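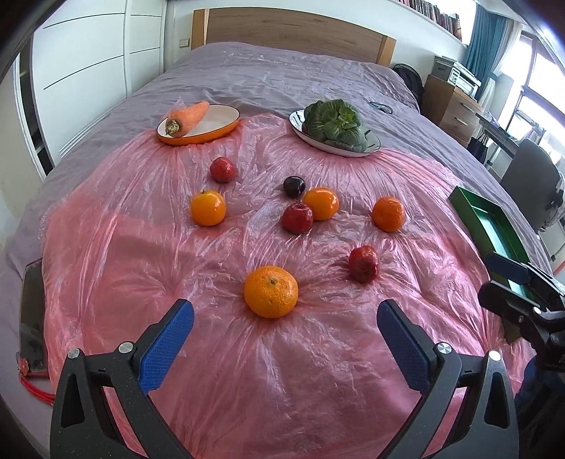
Eimear Scanlon asked whether a tomato should be put with the fruits or with the vegetables, as her class could not agree. Her question is a good place to begin, and the answer depends on who is doing the sorting: a plant scientist or a cook.

Fruits and Vegetables: What Is the Difference?

A plant scientist looks at the job each part does for the plant. A fruit is the part that grows from a flower and holds the seeds. An apple has small brown seeds in its core. A plum has one hard stone, and the seed is inside the stone. A tomato has many pale seeds in soft jelly. All of these are fruits to a scientist.

A cook thinks about taste and about the meal. Tomatoes are not as sweet as most plums or apples, and they often go into soups, sauces, and salads. For this reason cooks and shops usually place them with the vegetables. Both answers are correct, and Eimear's class may write down both.

Fruits That Keep Secrets

Some fruits look alike on the outside and are very different when they are opened.
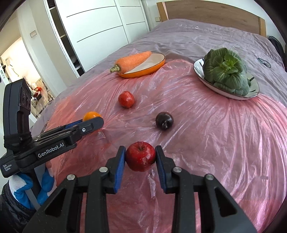 An apple has firm, pale flesh that can be eaten right up to the core. A pomegranate has a thick skin that most people do not eat. Inside are many seeds, each one wrapped in its own juicy red coat. At the end of a pomegranate there is a little crown, left over from the flower. Apples also keep a small dry trace of their flower, at the end opposite the stem.

Oranges and mandarins belong to the citrus family. Their flesh is divided into segments, and their peel is covered in tiny dimples. Under the dimples are pockets of oil – this is what you smell when the peel is bent or scratched.

Roots and Leaves

The word "vegetable" is a kitchen word. It covers many different plant parts. A carrot is a root. It grows down into the soil and stores food for the plant, while its leaves grow above the ground. Bok choy is a leafy vegetable from the cabbage family. Its thick, pale stalks are crisp, and its green leaves become soft very quickly in a hot pan.
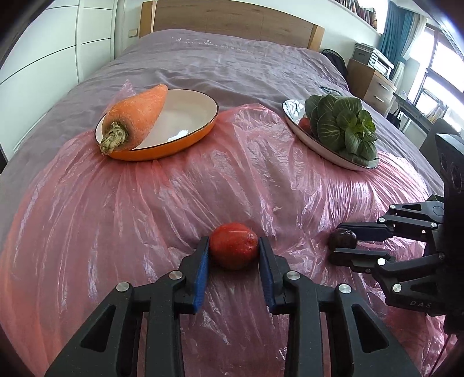
Root, leaves, and fruits: a carrot, bok choy, tomatoes, and a plum.

Sorting Activity

The Nisia Learning Garden uses this activity with its younger visitors. It takes 30 minutes, and an adult should do any cutting.

1. Wash your hands and choose a clean surface.
2. Collect several fruits and vegetables. Include at least one root and one leafy plant.
3. Sort them by color. Draw what you have made.
4. Mix them up and sort them again by plant part: root, leaf, or fruit.
5. Sort them a third time, as a cook would.

A tray or a large plate is useful for keeping one group apart from the rest.
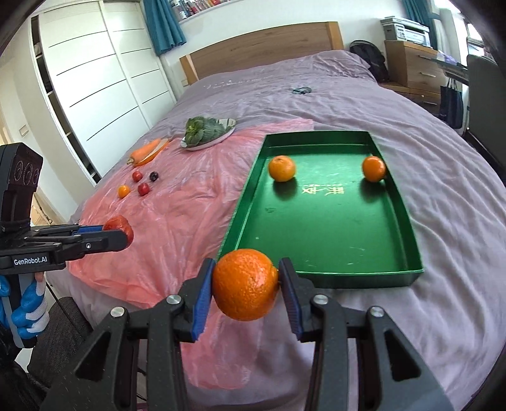
Compare your drawings when you have finished. An orange and a carrot may share a group when you sort by color, yet they are in separate groups when you sort by plant part. Tomatoes come in several colors, so they may need more than one color group.

Words to Know

Citrus – the family of fruits that includes oranges, mandarins, and lemons.
Core – the middle part of an apple, where the seeds are.
Root – the part of a plant that takes in water, usually under the ground.
Segment – one of the natural sections inside a citrus fruit.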